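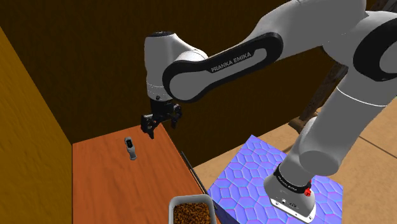

Understanding Wood, evening section
Handout for week 5: Why tabletops move
Erlinda Macapagal

Last week we ran out of time right when somebody asked why the leaf on their grandmother's dining table won't slide in during the summer, and I promised to start there. So let's start there!

Wood takes in moisture from the air and gives it back, and it keeps on doing that long after the tree is a plank and the plank is a table. When it takes moisture in it swells, and when it lets go it shrinks. The part that trips people up is the direction. Along the grain (the long way of the board) the change is so small that you can ignore it in furniture. Across the grain it's a different story, and a wide top can grow enough between winter and summer to jam a leaf, pop a joint or pull a screw clean out of its hole.

I have a maple side table at home that I call Custard on account of the color the old varnish has gone. Custard's top is 24 inches wide. Every February a gap opens up under the trim at one side, wide enough for a business card, and by July it's gone. I used to think I'd built it badly. (Well, I had, a little. More on the trim below.)

Three words you need

Radial: across the grain, in the direction that runs from the center of the tree out to the bark.

Tangential: across the grain, following the curve of the rings. In most woods this is the direction that moves the most, often close to double the radial.

Longitudinal: along the grain. Hardly moves.

Remember the celery drawing from our second meeting? A bunch of long straws, glued side by side. Water goes into the walls of the straws and makes them fatter, and it barely makes them longer. If you can hold on to that drawing you can work out most of what follows without memorizing anything.

Flat-sawn and quarter-sawn

A flat-sawn board shows you those big arching cathedral shapes on its face, and its width runs mostly tangential, so it's the mover of the family. It also likes to cup. Quarter-sawn boards have straight, close lines on the face, their width runs radial, and they stay a lot calmer. They cost more too, and there's more waste at the mill, so you'll see them saved for drawer sides and instrument parts and fancy oak.

Look at the end of the board before you look at the face! I say this every week and I'll say it next week. The end tells you how it was cut.

Finish doesn't stop it

This came up in the hallway. Varnish, oil, shellac and wax all slow moisture down, some of them by quite a bit, but none of them shut the door. A finish buys the wood time, so a rainy weekend doesn't bother it. A rainy month will. And please finish the underside as well as the top. I know it's boring and you're lying on the floor with a rag dripping toward your face. A top that's sealed on one side only will take in moisture unevenly, and that's a good way to get a cup.

How to fasten a top so it can move

The old makers had this figured out, and the ways they used are still the ones I'd pick.

Buttons. Little wooden blocks with a tongue on one end. You screw the block to the underside of the top, and the tongue sits in a groove in the apron. The top slides, the button slides with it, and everyone's happy. Leave room in the groove, particularly on the long aprons.

Figure-eight fasteners. Small metal plates that pivot as the top moves. Quick to fit, cheap, good on narrower tops.

Slotted screw holes. Cut the hole in the apron or cleat as a slot running across the grain of the top, and use a washer. Snug the screw down, then back off a hair.

What you can't do is run a line of glue all the way around the apron and set the top on it. Something will give, and it's usually the top, with a split that starts at one end and creeps inward.

Back to my trim. I'd glued a strip across the end of Custard's top, grain running at right angles to the boards. Classic mistake. What I should have cut was a breadboard end: a long tongue on the top, a matching groove in the end piece, glue in the middle few inches only, and pegs through slotted holes toward the outside. The middle stays put and the two edges are free to come and go.

A bit of arithmetic

Carry this one to your own project. Width of the top, times the movement figure for your species and cut (the table is in your packet, on the yellow sheet), times the change in moisture content you expect. In a house that swings from dry furnace air to 60 percent humidity in August, the change is bigger than most people guess.

For next time

Bring a piece of scrap with clear end grain and be ready to say how it was sawn. Measure the width of one solid wood top at home, write it in pencil on the underside with the month, and leave room below it for a second measurement in the spring. Veneered tops don't count, sorry! If you're not sure which you've got, check whether the lines on the face carry on down through the end.

Reading: the chapter on water and wood, up to the part about kilns. You can skip the kilns until we get there.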